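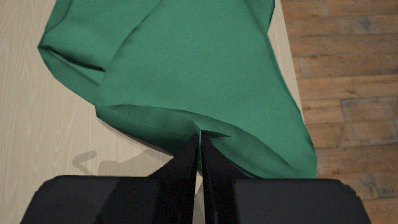
The Four-Second Wait

A folding robot in Skukisberg decided its fingers were empty. They were holding a shirt, and a woman's hand was on the other end of it.

Blandine Delaunay had worked the feeding side of the Chauvin cell for most of a year when it broke two bones in her right hand. She was trying to free a work shirt that had caught under the lip of the table. The arm had stopped moving and the amber light was on, and on that side of the cell amber meant she could reach in to load.

"I did what I did every shift," she says. "The light came on, I put my hands in. I had done it so many times that morning I couldn't tell you which one it was."

The arm waited four seconds. Then it started its next attempt, pulled the shirt toward the back of the table and took her hand with it into the edge of the guide rail. A coworker hit the emergency stop. Delaunay was in the hospital within the hour and had surgery that evening.

The accident happened in July at the Tallura laundry, a low brick plant on the east side of Skukisberg that washes uniforms for hotels, clinics and food factories. The internal report was finished on December 30, 2018. It runs to 44 pages, and Tallura's management let this magazine read it on the condition that customers not be named. It describes two faults, one in how the robot judged what it was holding and one in how the guarding trusted that judgment. Either one could have gone on for years without hurting anyone.

A hard thing to pick up

Folding machines for sheets and towels are old technology. Shirts, tunics and aprons are harder. They come out of the dryer in a heap, and a robot has to find an edge, take hold of it and lift before it can do anything else. The Chauvin cell was built for that first step. One arm with a two-finger gripper took a garment from the table, pinched it near a hem and passed it to a clamp, where the folding section took over.

The pinch is where most of the trouble lies. Cloth bunches up. It folds under itself, and a camera looking down on it sees a ridge and can't tell whether that ridge is a hem, a cuff or a loose bulge in the middle of the back. The fingers come down nearly closed and take a small peak of fabric between the tips. With a heavy apron there is a good deal of material between them. With a thin summer tunic there may be almost nothing.

The robot's picking program was developed in Barkness, a simulator that models fabric as a soft sheet that can drape and crease. Kaj Hjaltadóttir led that work and still keeps the test scenes on a laptop. In one of them a green cloth lies crumpled on a pale wooden table, one side folded back to a sharp point, with the black fingers of the gripper pinching its lower fold. It looks much like what Delaunay saw on her table every day, and the program handled that kind of thing well. Before the cell was shipped, the team ran 3,000 simulated picks and was satisfied with the results.

"We were looking at whether it chose a good place to grab," Hjaltadóttir says. "That was the research question. Whether it knew it had grabbed something was not a question for us, because the simulator tells you. It has a list of what is touching what. You ask, and you get the right answer every time."

A real gripper has no such list. The one at Tallura measured how far apart its fingers were after closing. If the gap was larger than a set value, the program concluded that it had cloth. If the gap was smaller, it concluded that it had missed, and it stopped to wait before trying again.

The gap setting

The setting was chosen during installation, using garments the laundry had on hand. These were mostly kitchen jackets and heavy cotton work shirts. Nothing in the installation records shows that it was tested with anything thinner. In the spring Tallura took on a clinic contract, and with it a lightweight shirt in a cotton blend. Two layers of that fabric gave a gap just above the limit. One layer gave a gap below it.

From then on, when the fingers took a single layer of the new shirt, the program logged a miss. The shirt was still in the gripper. The arm stopped wherever it was with the cloth hanging from the fingers or stretched across the table, and the cell went into its wait state.

Heike Hamann, the controls engineer Tallura hired to reconstruct the accident, went through the video the cell had saved in the two weeks before it. She found 14 cases where the log said the gripper was empty and the recording showed cloth in it. In most of them the next attempt opened the fingers, the shirt dropped and the cycle carried on. An operator standing there would have seen a short hesitation.

"If it had jammed, they would have called someone," Hamann says. "It corrected itself well enough that there was no call to make. You only find these by sitting with the log on one screen and the video on the other, and you don't do that without a reason."

The open curtain

The second fault was older than the clinic shirts. The feeding side of the cell was guarded by a light curtain, a row of beams that stops the arm when something breaks them. Operators had to put garments on the table, so the curtain was muted, or switched off for a short period, at certain points in the cycle. In the original design it was muted only when the arm was parked at the back. A position switch confirmed that the arm was there.

A few months after startup the cell was losing time. When the robot missed a garment, it went all the way back to its parked position, waited for the operator to rearrange the pile and came forward again. An integrator changed the sequence so that the arm could wait over the table. To let operators reach in during that wait, the muting signal was tied to the program's own wait state as well as to the position switch. The amber light followed the same signal.

After that change, the safety of a person at the table depended on a message from the picking program, and on a timer. The program was never meant to carry that job. It could be wrong about what it held, as the clinic shirts showed. And when the timer ran out it started moving first and gave up the muting afterward, a delay too short to notice by eye but long enough to matter.

Gaëtan Collet, who inspects machinery for the regional labor office, visited twice. He says the change to the muting circuit should have triggered a new risk assessment and did not. The paperwork in the control cabinet still showed the original circuit.

"I read the drawing, then I looked at the wiring, and they were two different machines," he says. "The drawing was fine. I would have signed off on the drawing."

He declined to say whether the integrator will face a penalty. That case is still open.

What the plant changed

Jacqueline Guérin has managed the Skukisberg plant for nine years. She shut the cell down on the day of the accident and had its power lead locked off that night. For the rest of the summer, shirts were fed by hand. She says the plant lost one contract over late deliveries and that she would not handle it differently.

The cell is running again, with several changes. The curtain can be muted only when the arm is parked, and the signal comes from two position switches wired through a safety relay. The picking program has no say in it. There is no automatic retry after a miss. The operator steps back, presses a reset button mounted out of reach of the table and the arm moves once the curtain is clear. The guide rail has been replaced with one that has a rounded, padded edge.

The gap measurement is still there, but a second check has been added. After closing, the arm lifts a short distance and the camera looks for cloth below the fingers. If the two checks disagree, the cell stops and stays stopped. On the clinic shirts this happens several times a shift. The operators complain about it, and Guérin says she has told them it will stay that way until Hamann finds something better.

Hjaltadóttir has also changed how the simulated tests are run. The program is no longer allowed to ask the simulator what it is touching. It receives a finger gap with noise added, for fabrics down to the thinnest the customer expects to handle, and part of its score depends on whether its belief about the grip is correct. On the first run under the new rules, it got the thin fabrics wrong often enough that the team stopped the test early and went back to the grip check.

"That result was available to us the whole time," Hjaltadóttir says. "It took an afternoon to set up."

Delaunay returned to work in the fall. She has most of the movement back in her hand, though she can't close it fully around a broom handle, and cold mornings are bad. She was offered a place in the shipping office and tried it for a few weeks before asking to return to the floor. She works on the towel line now, at the other end of the building from the Chauvin cell.

She was asked to come and see the new guarding before the cell was restarted. She watched it run through a basket of shirts with the reset button in its new spot on the post, and asked Hamann what the amber light meant now. Hamann told her it had been taken out.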